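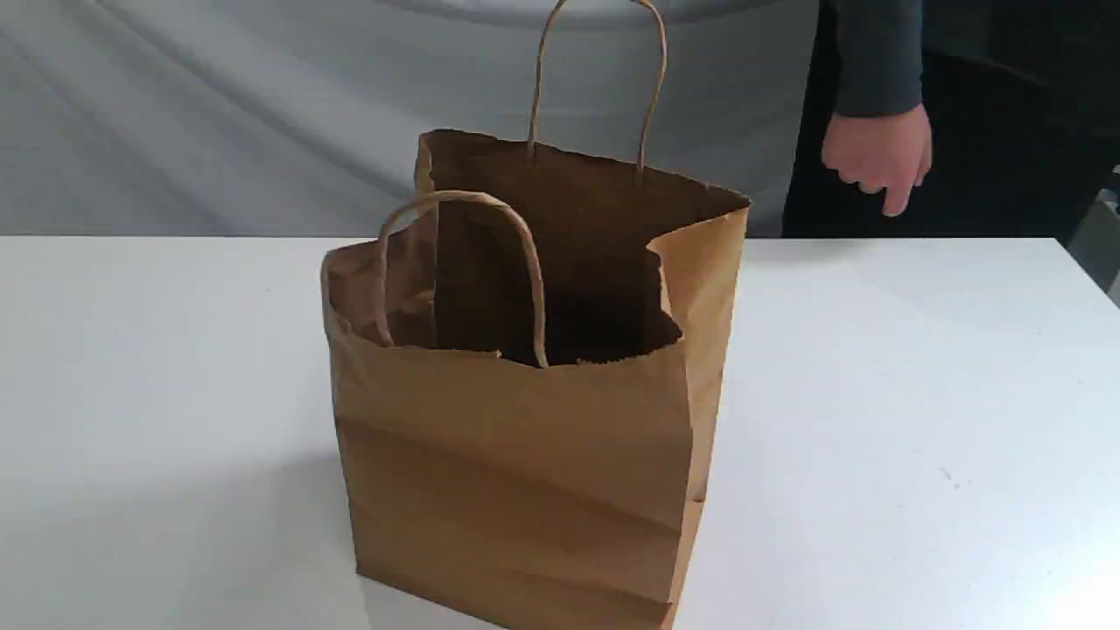 도입 예산, 로봇 값부터 적지 않는다

Sovo에서 포장 자동화 설비 구매를 맡은 제마 포더길은 견적서를 받으면 맨 뒷장부터 읽는다. 그리퍼, 케이블, 받침대, 교육비 같은 항목이 거기 모여 있기 때문이다. 그는 "본체 가격은 업체끼리 큰 차이가 없다. 예산이 틀어지는 곳은 늘 부속 쪽"이라고 말했다.

Sovo는 종이 쇼핑백에 물건을 담고 꺼내는 작업에 로봇 팔을 쓸 수 있는지 검토하고 있다. 지난 3월에 받은 첫 견적은 111개 항목이었다. 포더길은 이 가운데 40개를 1차 구매에서 뺐다. 대부분 예비 부품과 아직 쓸 일이 없는 소프트웨어 옵션이었다.

종이봉투를 시험 품목으로 고른 것도 예산 때문이냐고 묻자 그는 그런 면이 있다고 했다. "상자만 다룰 거라면 더 싼 그리퍼로 충분하다. 봉투는 입구가 주저앉고 옆면이 접힌다. 여기서 필요한 사양이 나와야 그다음에 금액을 적을 수 있다."

시험용 봉투는 800장을 주문했다. 한 번 구겨진 봉투는 다시 쓰지 않는다는 원칙을 세웠더니 소모품비가 처음 계획보다 늘었다. 포더길은 이 비용을 장비비와 따로 관리한다. 장비비에 섞어 두면 나중에 로봇이 비싸 보인다는 이유에서다.

가늘고 긴 물건도 시험 목록에 들어 있다.

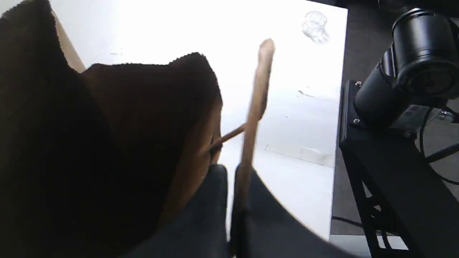
나무 막대처럼 얇은 것은 손가락 끝의 모양과 간격이 맞아야 잡을 수 있고, 그러면 손가락 부품을 따로 깎아야 할 때가 있다. 포더길은 맞춤 가공비를 한 번이 아니라 세 번 치를 돈으로 잡아 두었다. "첫 시제품이 그대로 현장에 들어간 경우를 나는 본 적이 없다. 두 번째에서 끝나면 남은 돈은 조명에 쓴다."

카메라도 미리 따져 볼 항목으로 꼽았다. 손목에 다는 소형 카메라는 단가가 낮지만 케이블 정리와 보정에 사람 시간이 든다. 그는 이 시간을 인건비로 환산해 견적 비교표에 한 줄로 넣는다. Adeyemi와 Dretetti 두 곳의 견적도 이 줄을 넣고 나서 순위가 바뀌었다고 한다. 어느 쪽이 앞섰는지는 계약 전이라 밝히지 않았다.

납기는 46일을 기준으로 본다. 이보다 길면 임대를 먼저 검토하고, 임대료 일부를 구매 대금에서 빼 주는 조건인지 확인한다.
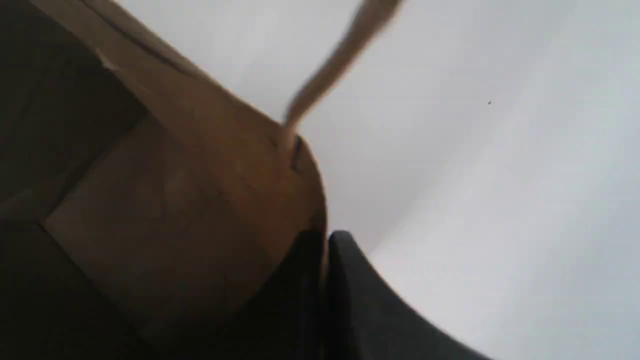

무사 브릭스는 임대에 대해 생각이 달랐다. 임대로 시작하면 현장에서 장비를 남의 것으로 여겨 개선 요청이 잘 올라오지 않는다는 것이다. 그는 "규모를 줄이더라도 한 대는 사서 시작하는 편이 낫다"고 했다.

포더길은 그 말에 일부 동의하면서도 순서는 바꾸지 않겠다고 했다. 7월까지 시험을 마치고, 결과가 나오면 뺐던 항목을 다시 펼쳐 놓고 2차 구매를 정할 계획이다. 유지보수 계약은 그때 1년 단위로 맺는다.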